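How to Run for Town Council When You Have Never Run for Anything
By Annag Ritchie
October 21, 2020

Every so often somebody stops me at the post office and asks how a person gets onto the ballot in Cuevas, and I end up talking for so long that their parking runs out. So I have finally sat down and written it all out, at least the way it went for me when I ran for the council seat in the north ward. Other towns do things their own way, so please check with your own clerk before you lean too hard on anything I say!

Start with the clerk's office

Go in person if you can. You can get the candidate packet off the town website, but the paper one has the ward map folded inside the back cover, and you will want that map more than you think (mine lived on the passenger seat of my car until it fell apart at the creases). Ask for the packet, the map and the filing calendar. Then ask when the office closes for lunch, and write that down too.

Our filing window opens in February. Read the residency page before you do anything else. Henrike Tiedemann, who ran the year before me, had moved across the creek and found herself in a different ward altogether, and she had already ordered her yard signs.

Collect your signatures

For a ward seat in Cuevas you need 60 valid signatures from registered voters who live in that ward. The important word there is valid. People sign with a nickname, or they put down the address where they get their mail, or they are quite sure they are registered and they are not. I turned in over 199 and was glad of every last one of them, even though my arm ached from holding the clipboard.

A few things that helped me:

Bring 3 pens, and make sure they are all blue or all black.
Print the voter's name yourself, next to the signature, while they are still standing there to spell it.
Do one street at a time and mark it on the map when you finish.
Never leave a sheet on a counter for people to sign by themselves. The person collecting has to watch each signature go down and then sign the bottom of the page.

Early evening was best for me, before supper but after folks had their shoes off. If someone invites you in, go in for a few minutes. I learned more about the drainage on Ollent Street at kitchen tables than I ever did from the council minutes, and I had read a great many council minutes by then.

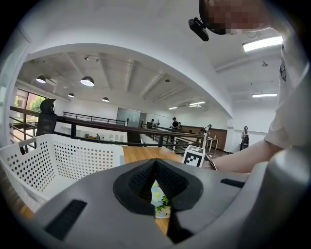 A flowered cup on a wooden table.

When you are sitting with someone, let them talk first. I know you have your little speech ready (I had mine down to two minutes and was awfully proud of it), but most people have one thing on their mind, and it may be a stop sign or a neighbor's tree. Write it in a notebook after you leave, with the address. Rin Ikeda kept my notebook in order, and when I called people back in the fall I could ask about the tree.

File the papers

You will turn in the petition sheets, a statement of candidacy and a money form. The statement has to be notarized, and the bank will usually do that for free if you have an account there. Make copies of everything before you hand it over. Then ask the clerk for a stamped receipt and stay at the counter until you have it in your hand.

The money form scares people, and it shouldn't. Open a separate checking account, even if the only money going in is your own, and keep each receipt in an envelope with the date on the front. If you spend very little, there is a short version of the form, so ask for it by name: the Limited Activity Statement.

After you file

There is a challenge period, when anyone may come in and look over your signatures. It is a long, nervous wait. Use it to write your paragraph for the voter guide, which has a word limit and a deadline of its own, on page 2 of the filing calendar. I missed that deadline by a day and my space in the guide was printed blank.

If you get stuck, call the clerk's office and ask for the elections desk. They are patient people, and they would much sooner hear from you early.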